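Manipulation in Ordinary Rooms
Handout 2: Comparing grippers on kitchenware
Issued July 8, 2020
Notes by Nermin Şimşekoğlu, lab sessions with Lucero Pacheco

Read this before the session, or at least before you email me to ask what is in it.

1. Why cutlery

Students always want to start with a cube. Cubes are polite. They have flat sides, they stay where they are put, and no one has ever eaten soup with one. We start with forks. A fork is thin, curved, shiny and heavier at one end than you think, and it will tell you more about a gripper in ten minutes than a cube will in a term.
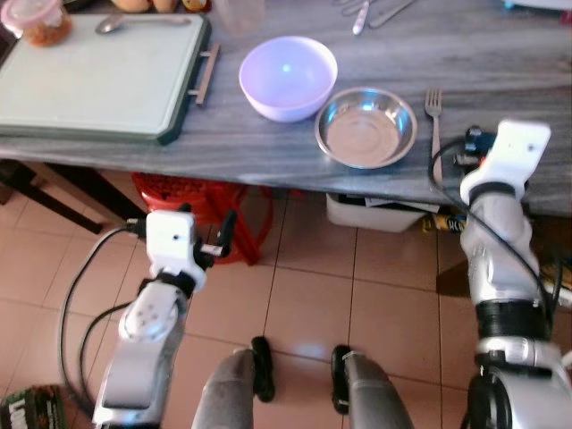 The first thing to settle is how the arm comes at the object. From straight above, two fingers have to close on something only a few millimetres tall, and the worktop is always in the way. From the front you have more room, but the wrist must clear the edge of the counter first. Look at where the right gripper is, reaching over the edge beside the fork, while the left one is still below counter height. Before you write a line of code, sketch both paths on paper and mark the point where the housing would meet the counter. There is usually one.

2. The two finger sets

You will try both sets on the same tasks. The Groen fingers are stiff and narrow. The Stusano fingers are softer, wider at the base, and loved by everyone until they meet a spoon. The Wultport controller drives either set, and remembers the force limit of whichever one you used last. It does not mention this. Set the limit by hand each time you swap.

For each set, make 20 attempts on the fork and 20 on the rim of the plastic bowl. Write down every attempt, including the embarrassing ones. A results table with no failures in it will be read with great interest and marked accordingly.

Score as follows:
Clean hold: 2 points
Held, but turned in the fingers: 1 point
Dropped, pushed away, or sent to the floor: 0 points

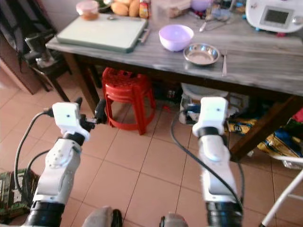
3. Shiny things and the head camera

Steel bowls are the natural enemy of depth cameras. The camera looks at the bowl, sees the ceiling light, and reports a hole in the table. The lilac bowl is kinder, though its inner surface can still catch the light. Run the detector on both and compare the rim estimates before moving either arm. If the rim seems to be underneath the table, do not send the arm to check.

Keep the exposure fixed for the whole session. Last December a group left it on automatic and spent an afternoon proving that clouds exist.

Once you have a hold, stop the arm and save the joint angles, the finger gap and a still from the head camera. All three, please – a still without numbers is a holiday snap.

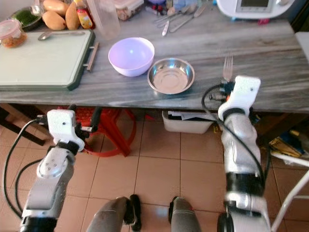

Fig. 3. Fork held upright in the right gripper, tines up; left gripper open.

A hold like this one scores nothing until you have compared the fork's angle with the angle you asked for. "It looked fine" is not a unit.

4. The wrist camera

Wrist cameras are sold as the cure for everything the head camera gets wrong. They do get you close, and they see past the arm. They also see whatever the wrist happens to be pointing at. With the hand low, that can be a table leg, a bin of papers and a pile of bags, neatly set between two black fingers. Your detector will search all of it for forks, and a nervous one will find some. Use the wrist view only for the last part of the approach, and throw away any detection made while the hand is below the counter.

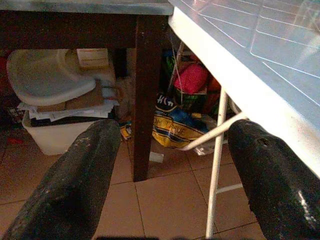 Finger wear deserves its own line in your log. A worn surface changes the friction, and a change in friction looks very much like a bug in your code, so people spend days fixing code that was fine. The scuffs and pale flecks on these two fingers are the kind of thing to note before the first attempt. Wipe them, look again, and write down what is left.

5. What to hand in

One table for each finger set, your saved holds, and a report of no more than 800 words saying which set you would choose for the Ternport task and why. "Both have their strengths" will be returned unread. Lucero has the spare fingers and the key to the cupboard; ask her before the session starts.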